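Cinura Skin Tightening Console

The Cinura console is a radiofrequency treatment system for licensed dermatology and aesthetic medicine practices. It delivers controlled heat to the deeper layers of the skin while the surface is kept cool through the handpiece tip. The system is intended for the treatment of mild to moderate skin laxity on the face, neck, abdomen and upper arms. It is sold by Cleria to physicians and physician-supervised clinics only.

Each console is supplied with 3 handpieces, a foot switch, a rolling stand and a starter supply of coupling gel. Skin temperature is read continuously at the tip, and energy delivery stops when the limit set by the operator is reached. Treatment settings may be saved by area and recalled at a later visit. A full-face session is scheduled for 45 minutes unless the treating physician directs otherwise.

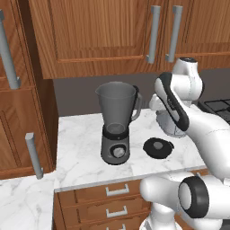 AESTHETIC DEVICES / SKIN TIGHTENING

Patients are normally offered a course of 4 sessions spaced one month apart. Results vary with age, skin condition and general health, and a consultation is required before the first session. Temporary redness and mild swelling may occur in the treated area. The system must not be used on patients who have a pacemaker or other implanted electronic device, who are pregnant, or who have an active infection at the treatment site.

Handpiece tips are rated for 4,000 pulses. The console displays the number of pulses remaining and will not begin a session when the count is too low to complete it. Replacement tips are ordered under part number 146 and are shipped in sealed packs. Tips made for the earlier Oklow console do not fit the Cinura handpieces and should not be modified for that purpose.

Operator training is included in the purchase price and is conducted at the practice before the system is placed in service. Additional staff may be trained at the Panicker Training Center, where courses are held in April and October. Practices are asked to keep training certificates on file with the maintenance log.

The console is covered by a limited warranty on parts and labor. Handpiece tips, gel and other consumable items are excluded. Requests for pricing, site requirements or a demonstration may be submitted through the Cleria practice services office.

Related Items
Cinura Replacement Tips, Sealed Pack
Cinura Coupling Gel
Cinura Rolling Stand
Oklow Console Service Parts
Operator Training, Panicker Training Center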